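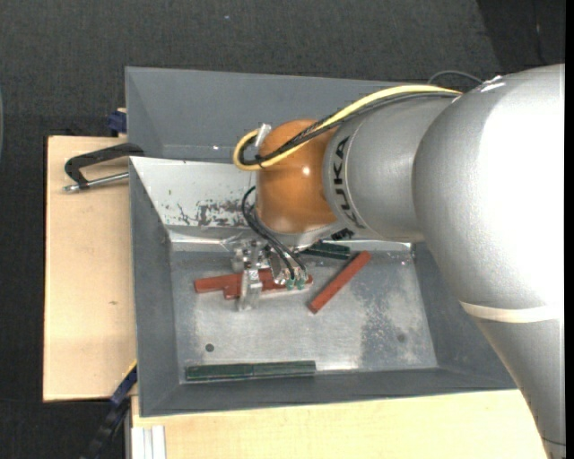 3. Sorting the bin

Our part of the Larnier project was the metal bins — what goes in them, how it lies, and how long it takes to find anything. The other half of the group did shelves, see their report.

Bin used: grey metal, open top. Contents for this stage: red bars. Three of them in the bin, two overlapping and one lying apart on the floor of the bin at a slant. We kept coming back to this layout as it has an easy bar and an awkward pair in one go.

3.1 What we did

Set out layouts from the Olent sheet, one at a time. For each one wrote down which bars overlapped, which lay clear, and whether an end was sticking out. Then bars picked one by one and the bin laid out again. 1,329 layouts planned, 1,243 written up. The missing ones are mostly from May, when two of the notebooks got mixed up with the Vurnex group's and we could'nt match the page numbers. Left them out.

3.2 What we found

Lone bars — no trouble, hardly worth a section. Overlapping bars are where the time goes. If the top bar had a squared end showing past the other one, the order was obvious to everyone in the group. If both ends were hidden we argued about which was on top, and in 19 layouts we never agreed. Those are marked "unclear" in the table.

Bars close to the bin wall also slow. Didn't measure this properly, only noted it in the margin, so treat as a remark and not a result.

3.3 Problems

Our word list was too vague at the start. "Crossed", "stacked" and "touching" got used for the same thing by different people. Fixed after the first notebook — now only "overlapping" or "apart". The early pages were re-done but there may be a few old words left in teh appendix.

Should have drawn each layout as well as writing it. Sketches were only started in the Min notebook, and they are far quicker to check.

3.4 Still to do

Same again with shorter bars. Redo the 19 unclear ones with a sketch for each. Table 4 needs its column headings.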